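Archive | Threads | Search | Subscribe | Log in

Filed under: Gardens and Growing

1/26/26
From: Allotment secretary, Brevby

Re: Water butts, again

Someone on the Gestby side wrote:

> I see from the minutes that we are to have 100 metres of new hose and
> a standpipe by the lower gate. Could we not have spent the money on
> water butts? It rains all winter and we let it run into the ditch,
> then in August we queue for a tap. My brother-in-law's site has had
> butts for years and they never mention water at all.

I will try to answer this without starting the whole thing up again, knowing full well that I will start the whole thing up again.

We did look at butts. The ones in the Curano catalogue hold 177 litres, which sounds a lot until you have grown courgettes. You also need a roof to catch the rain, and most of our sheds have a roof the size of a tea towel, usually with a hole in it. The shed by the top hedge is an exception, but that one leans, and I would not like to be the person who hangs a gutter on it.
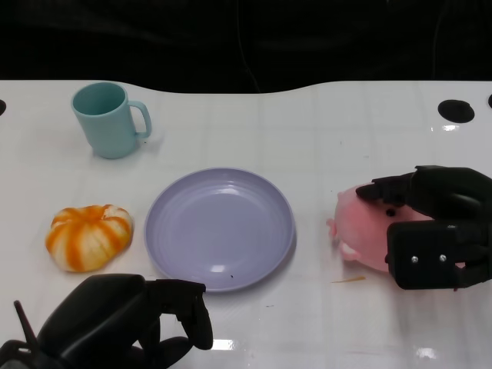 The other trouble is the lease. Anything over a certain height has to be agreed with the landlord, and the landlord takes the view that a butt on a stand is a structure. I wrote to ask whether a butt without a stand was also a structure. That was last August. I have had a very polite letter back saying my question has been passed on.

As for the cost, the standpipe comes to 321 pounds fitted, and the hose was going cheap when Fashola cleared its old stock. Butts for every plot would have been nearer 2000, before anybody bought a tap, a lid, or the bit of net that keeps the wasps out. I am not against them. I have one myself, and it is full at the moment, mostly of leaves.
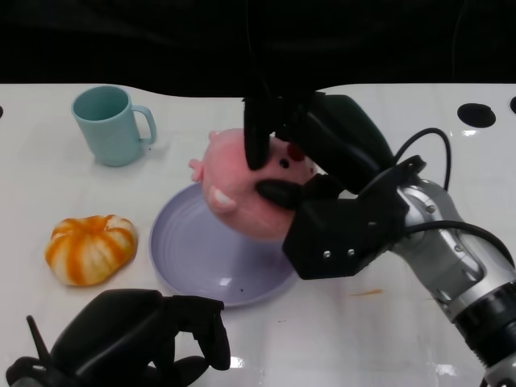 If you want to put one in at your own expense, please do, so long as it sits on the ground and stays on your side of the path. Fit the lid. We have hedgehogs, and small children in the school holidays, and neither can be relied on to read a notice.

On the queue at the tap: the new standpipe has two outlets, so there should be two shorter queues — or, knowing this site, one long one and a tap that drips. Please don't leave the hose running while you go and look at someone's leeks.

The trench will be dug along the lower path as soon as the ground is fit. Plots next to it should move any pots, canes and edging boards before then, and that includes the bath.

> Also, is the bonfire rule still the same?

Yes. After dusk, downwind of the bungalows, and no carpet.

Previous in thread | Next in thread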